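Skerside collection group
Minutes of the April meeting
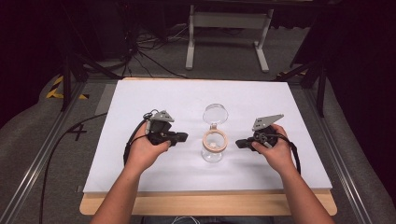
Meeting opened at 9.30 in the upstairs room at Starkport. The previous minutes were agreed with one correction: under item 4, "discarded" should read "set aside for relabelling". The episodes concerned are still on the server and have not been deleted.

1. Matters arising

1.1 The clock drift between left and right gripper recordings has been traced to the order in which the two units are switched on. The start-up card now says left first, then right, then the head camera. No drift has been found in sessions recorded after the card was changed.

1.2 The request for a second charging shelf was approved by Rawat. Delivery is expected before the next meeting. Until then spare packs stay on the lower shelf and are marked with tape once charged.

1.3 The naming of task folders was left open last time. Agreed: object first, action second, all lower case, no spaces. Old folders will not be renamed, as the training scripts at Lorkach still point at them. A lookup table will be kept alongside.

2. Collection figures

2.1 The total for the jar and lid tasks now stands at 2817 accepted episodes. This covers opening, closing and the combined task. Episodes awaiting review are not in the total.

2.2 The combined task is behind the other two. It takes longer per episode and has the highest rejection rate. The usual reason for rejection is that the operator lets go of the jar body before the lid has come to rest, so that the end state is unclear to the labeller.

2.3 A question was raised whether episodes with a failed first attempt should count. Present practice differs between shifts. After discussion it was agreed that an episode with one failed attempt followed by a clean recovery is accepted and tagged "recovery". Two or more failed attempts in one episode means rejection. Lorkach has asked for recovery examples, and the early sets contain very few of them.

2.4 Action: operations to add the tag to the review screen and send a note to both shifts.

3. Swing-top jars

3.1 Most of the discussion was on the glass jars. The training side reported that the policy trained on the March set reaches for the lid correctly but places the jaw too high on the clasp side when closing. The same fault appears at all three test stations.

3.2 The likely cause is a lack of variety in the starting position. In the March set the jar was nearly always put down in the middle of the board with the hinge facing away from the operator. The policy has seen little else. When the hinge is turned to one side, the approach does not change enough.

3.3 Proposed and agreed: the jar is to be placed at one of 6 hinge angles, taken in order from the printed sheet. The operator reads the angle, sets the jar, returns both grippers to the rest position and only then starts the recording. The angle is entered in the log and not spoken aloud.

3.4 Distance from the centre of the board is also to be varied. The training side asked for a random position across the whole board. Operations objected that positions near the edge bring the elbows against the side rails and give awkward wrist angles which the arm cannot copy. A compromise was reached: any position within a hand's width of the centre, with no marks drawn on the board.

3.5 Clear glass remains a problem for the depth estimate. On a white board the jar body gives very little contrast, and the estimate often falls through to the surface behind it. Two remedies were considered.

(a) A grey or patterned mat under the jar. Easy to do, but the policy may then come to rely on the mat.
(b) No change to the board, with more examples under different lighting.

The training side prefers (b). Agreed to try (b) for the next block and to record a small comparison set of 30 episodes using (a). The comparison set is to be kept out of the main folder.

3.6 The light-coloured ring at the mouth of the jar is useful to the model as a visual cue and should be left in place. Jars without a ring are not to be mixed in until the closing fault has been dealt with.

3.7 Breakages. One jar was chipped at the rim during the month. The board was cleared and wiped down before work went on. Operators are reminded that a chipped jar goes straight into the lidded bin and the event is entered in the log, even where no episode was being recorded.

4. Hand-held grippers

4.1 Finger plates. The left and right plates are wearing at different rates. Right-hand plates are lasting roughly half as long, which fits with the right hand doing most of the lid work. It was suggested that operators swap roles on alternate blocks, so that the left gripper moves the lid and the right one steadies the body. The training side supports this for its own reasons, as the present set leans heavily towards one arrangement.

4.2 Agreed to swap every second block. The log sheet needs a column for it.

4.3 Cables. There were four dropped recordings in the month, all from a cable pulled at the plug. Cables are to leave the gripper with a slack loop past the wrist and should not be wound round the forearm. Operations will fit clips to the side rails and report back on whether they get in the way.

4.4 Floor cables. The run beside station 4 is to be put under a cover strip. Cables must stay on the station side of the hazard tape. The tangle behind the stands was mentioned at the last meeting as well and is to be cleared before the next block starts.

4.5 Grip pressure. One operator reported a stiff trigger. The spring was within tolerance when checked. It will be replaced anyway and the old one kept for measurement.

4.6 Calibration is still being skipped after breaks. It takes less than a minute. The recording software will be changed so that it refuses to start if the last calibration is older than the last pause.

5. Labelling

5.1 Labellers asked for a firmer rule on where "lid open" begins. The present wording, "when the lid is clearly open", has led to differences of up to a second between labellers working on the same episode.

5.2 New wording agreed: the label begins at the first video image in which the lid is clear of the mouth of the jar all the way round. For closing, the label ends when the clasp is down and both jaws have left the glass. If the clasp does not go down, the closing label is left off and the episode goes to review.

5.3 A check on 28 episodes labelled twice under the new wording is to be done before it is brought into general use. If the spread is no better, the wording comes back to this meeting.

5.4 It was noted that the written task description given with each episode is too uniform. Nearly every one reads "open the jar". Lorkach would like several phrasings per task. Labelling to draw up a list, keeping to plain instructions a person might give. Phrasings which mention the hinge angle should be avoided, as the angle is already held in the log.

6. Stations and lighting

6.1 Stations 2 and 4 are in full use. Station 3 is waiting for a replacement board. The old one has bowed and the jar rocks when the lid is pushed down.

6.2 For the lighting variation under 3.5, three settings are to be used: overhead only, overhead with one side lamp, and side lamp only. Settings change between blocks and never within one. The lamp position is to be measured from the corner of the table, as the tripods are sometimes moved.

6.3 Head camera height differs from one operator to another. This is wanted and should not be corrected, provided both grippers and the whole jar stay in view from start to finish. Several episodes were lost where the operator looked up at the clock on the wall. The clock will be moved.

7. Storage and transfer

7.1 The overnight transfer to Lorkach failed twice. Both failures were due to a full disk at this end. Accepted episodes will now be removed from the station machines once the checksums have been matched at both ends - rejected ones are kept until the end of the month in case the rules change again.

7.2 Rejected episodes are to carry a reason code from now on. Free text may be added but is not enough by itself.

8. Next block

8.1 Order of work for the next block: closing only, all hinge angles, both hand arrangements, overhead lighting. The combined task restarts after the first results on closing are back.

8.2 Screw-top jars were put forward as the next object. Deferred. The twisting movement needs a change to the finger plates, and the drawings are not ready.

8.3 The training side will test on each new delivery and will not wait for the full block. Results to be sent to operations as a table of success by hinge angle.

9. Any other business

9.1 Gloves. Thin gloves may be worn under the grippers if the operator prefers, but not on one hand only.

9.2 Shift handover notes are to be written in the log and not on loose paper.

Actions outstanding

Operations: recovery tag and note to shifts (2.4); log columns for hinge angle and hand arrangement (3.3, 4.2); rail clips (4.3); cover strip and clearing of cables (4.4); trigger spring (4.5); board for station 3 (6.1); moving the clock (6.3).
Software: calibration check at start (4.6); reason codes (7.2).
Labelling: double-labelled check (5.3); list of phrasings (5.4).
Training: results by hinge angle (8.3).

Meeting closed at 11.10. Next meeting in the same room, after the first delivery of the new block.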